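Rorelby College
Health Science 214: Skin and Soft Tissue
Handout 12: How a wound closes
Posted 23/04/2023
Reading time: 4 min

Read this before the lab session. It covers the same ground as the lecture, minus the section on burns, which has moved to May. Terms in capitals are on the vocabulary sheet and may come up in the quiz.

1. Layers

Skin has two main layers. The EPIDERMIS is the thin outer one. It has no blood vessels of its own and is fed from below. The DERMIS is thicker and holds vessels, nerves, hair roots, sweat glands and a mesh of collagen. Under both is a layer of fat and loose tissue, which some books count as part of the skin and some don't. In this course we don't.

A scrape that stays in the epidermis heals without a scar and usually without bleeding. If there is blood, the dermis has been reached.

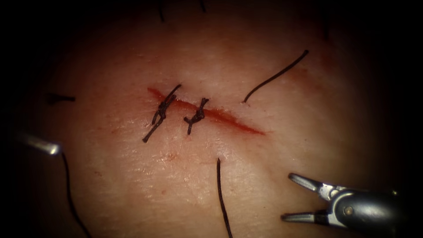
Page 31

2. Bleeding stops

The first job is to stop blood loss. Small vessels tighten within seconds. Platelets stick to the exposed collagen and to one another and form a plug. Clotting proteins in the plasma then build a net of FIBRIN over and through the plug. The clot also works as a temporary floor for the cells that come next.

People on blood thinners get through this stage slowly. So do people with a low platelet count.

3. Inflammation

This stage starts within hours and lasts several days. Vessels near the wound open up again and leak fluid, so the area turns red, warm and swollen. Neutrophils arrive first and deal with bacteria. Macrophages follow. They clear dead cells and send out the signals that start repair.

Students often write that inflammation is a sign of infection. It can be, but some inflammation is a normal part of healing. Look for redness that spreads, pus, fever, or pain that gets worse after the first couple of days.

4. New tissue

Fibroblasts move in and lay down type III collagen. New capillaries grow into the area. Together these make GRANULATION TISSUE, which is pink, bumpy and bleeds easily. Epidermal cells creep in from the edges and meet in the middle. They move best over a moist surface, and this is the argument for keeping a wound covered.

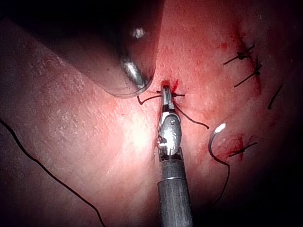

Closing by PRIMARY INTENTION means the edges are brought together soon after the injury, so there is only a small gap to fill. Clean surgical cuts are the usual case. SECONDARY INTENTION means the wound is left open and fills from the bottom up, with more granulation tissue and a wider scar. Strips, glue and staples can all hold edges in place. So can stitches, and a dark thread like the one clamped in the needle driver's jaws is easy to see against pink tissue. Thread color alone doesn't tell you whether a suture will dissolve. Check the packet.

5. Remodeling

The last stage runs for months, sometimes longer than a year. Type III collagen is replaced by type I, and the fibers line up along the direction of pull. A scar grows stronger over this time but doesn't get back the full strength of unhurt skin.

6. What slows healing

Smoking, poorly controlled diabetes, poor blood flow, steroids, infection, and too little protein or vitamin C. Learn these as a list. For each one, be able to name a stage it affects.

For next time: textbook pages 268 onward, and bring the Kastach worksheet with part B filled in.

Related handouts
Handout 9: Collagen and elastin
Handout 11: Blood clotting in outline
Handout 13: Scars and keloids
Lab safety sheet
Vocabulary sheet, units 3 and 4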